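I'd been pestering Pieter Masilela for a chat since last August, and when he finally said yes it was on the condition that I came to him, brought biscuits and didn't touch anything. Fair enough! Pieter looks after the two-armed cell at Onance, and I wanted to know what that means on an ordinary morning.

"Wiping fingers, mostly," he said, and laughed. He starts with the sleeves on the fingertips, before he's even had a coffee. They pick up fluff and go shiny, and once they're shiny the grip goes funny. He runs his thumb over each one (he can tell by feel, he says, though I had a go at a spare and couldn't feel a thing) and swaps any he doesn't like. The spares live in an old Dantas biscuit tin, which made me feel better about my own contribution.

After that it's cables. The arms twist about all day and the leads go with them, so he follows each one along with his hand and wiggles the connectors. "If I find one that clicks when I push it, it wasn't in properly, and that's my afternoon saved."

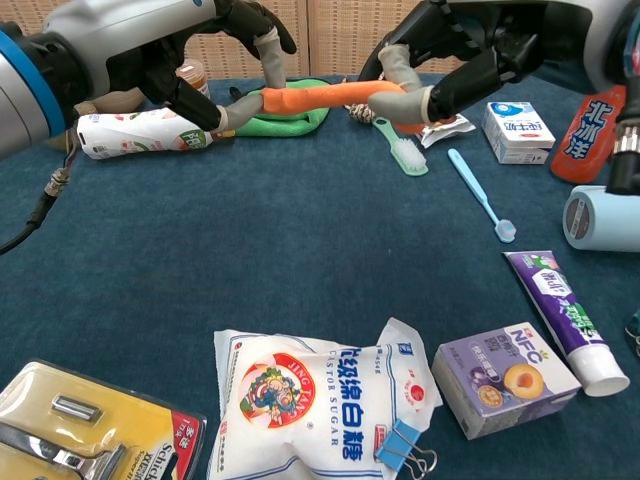

Then he lines the two arms up with each other, and this is the bit he could talk about for hours. Each arm can be spot on by itself and the pair can still disagree about where the middle of the table is. So he gets both hands to hold one thing between them, something soft, and watches whether it bends or gets tugged. "Soft stuff forgives you," he said. "Do it with a steel bar and you'll be ordering a wrist."

Has he ever ordered a wrist? He went a bit quiet – yes, once, from Skostow, and it took 40 days to turn up. He did the fitting himself and then ran the arm at 60 per cent speed until he trusted it again.

I asked how he knows when a joint is on its way out. He listens. There's a log as well, and he gives every arm a proper going-over after some 2000 hours, grease and bolts and all, but it was his ears that caught the last one. "It sounded like somebody chewing toast."

His next job is moving the whole lot onto a new Sarkon controller, and he's dreading it. He's got 85 saved positions to check by hand, one after another, with his finger on the stop button. I offered to help and he passed me the biscuits.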